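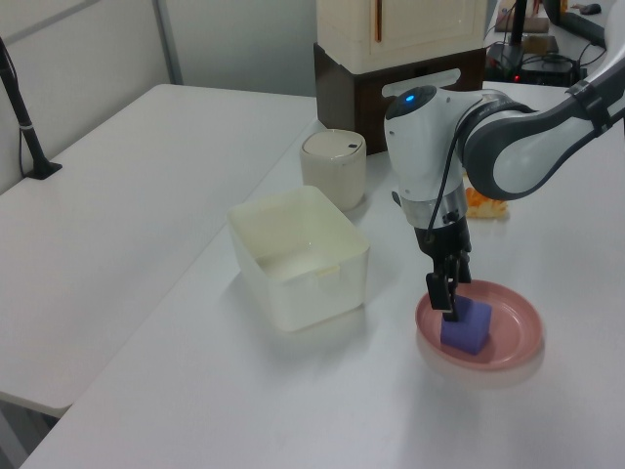

Rilten Community Center
Monthly Room Inspection, Room 8
Date: 11 January 2019
Inspected by: Joshi

Exits and lighting
Main door opens fully, closer works. OK
Rear exit sign lit. OK
Hallway light outside room flickers. Replace tube. Work order 403.

Fire safety
Extinguisher gauge in green, pin and seal in place. OK
Tag shows last service in June. OK
Smoke detector tested from panel, sounded. OK

Heating and electrical
Thermostat set at 70, room at temperature. OK
Outlet covers: 3 loose on window wall. Tightened during inspection.
Radiator valve drips. Pan placed under it. Likley Plumbing called, no date given yet.

Floor and furniture
Carpet seam lifting by the closet. Taped for now. FAIL, recheck next month.
Tabletops checked for chips and sharp edges. OK 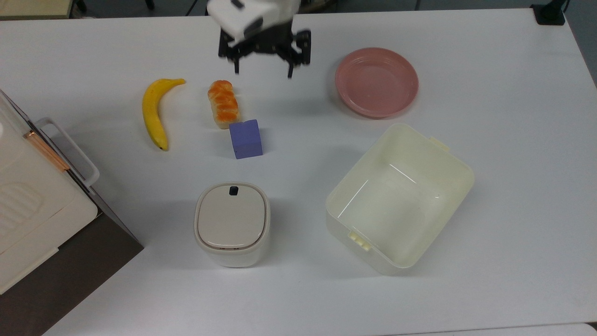 Tabletop with toy banana, toy bread and pink plate.

Storage
Closet shelf anchored to wall. OK
Boxes stacked too close to sprinkler head. Moved to lower shelf.
Cleaning spray found unlocked. Returned to Tekthorpe cabinet, key back on hook.

Result: Pass with corrections. Carpet seam and radiator valve stay open.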